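## Part 2: Getting your first squadron memoir into the Pryor reader

Okay, so you've got Pryor installed and you're staring at an empty shelf. I remember that feeling! I'd bought a big bundle of aviation memoirs from Sarnov (the small press that does the carrier pilot diaries) and I wanted to be reading, not fiddling with menus. So these are the steps I use now, in the order I wish I'd done them the first time.

1. Open Pryor and go to **Shelf > New**. Give the shelf a name you'll recognize later. Mine is just "Pilots."
2. Click **Add Book** and pick the file from your Sarnov download folder. Leave it zipped, Pryor opens it by itself.
3. Wait for the page count to show up under the cover. My test book, *Night Traps over Plokano*, came in at 43 chapters and 901 pages, maps and all (yes, it's a monster, and I loved every page of it).
4. Tap the cover once to open the details, then turn on **Keep footnotes with page**.

**Note:** If you skip step 4, all the footnotes get dumped at the back of the book. With a military memoir that means every squadron nickname and every abbreviation is a long trip away. 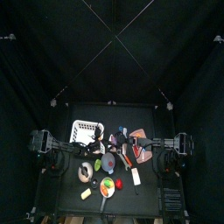 5. Go to **Glossary** and choose **Build from book**. Pryor pulls out the call signs and aircraft types and makes a list you can pop open while you read. It found 2,326 entries in mine, and plenty of those were the same plane spelled three ways, so don't be afraid to merge.
6. Set your text size. I'm at 28 and I'm not ashamed of it.

**Caution:** Don't close the lid or let the tablet sleep while the glossary is building. I did that once and had to start over from step 2.

Now for syncing, if you read on more than one device. I use Hullura for this and it's been fine, though the sign-in screen is pretty ugly.

7. In **Settings > Sync**, pick Hullura and sign in.
8. Check **Notes and highlights**. It's off by default, and I really wish it weren't!

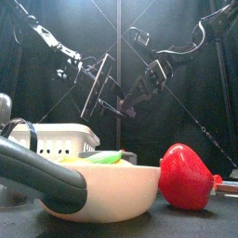 9. Press **Sync now** on the first device, let it finish, and only then open Pryor on the second one.

**Note:** Photo sections sync last. If the middle of your book has blank pages where the cockpit photos should be, leave it alone for a few minutes and then reopen it.

**Caution:** Deleting a book on one device deletes it on all of them, highlights included. Use **Hide** if you only want it off your shelf.

Part 3 covers sorting by war, by aircraft and by author.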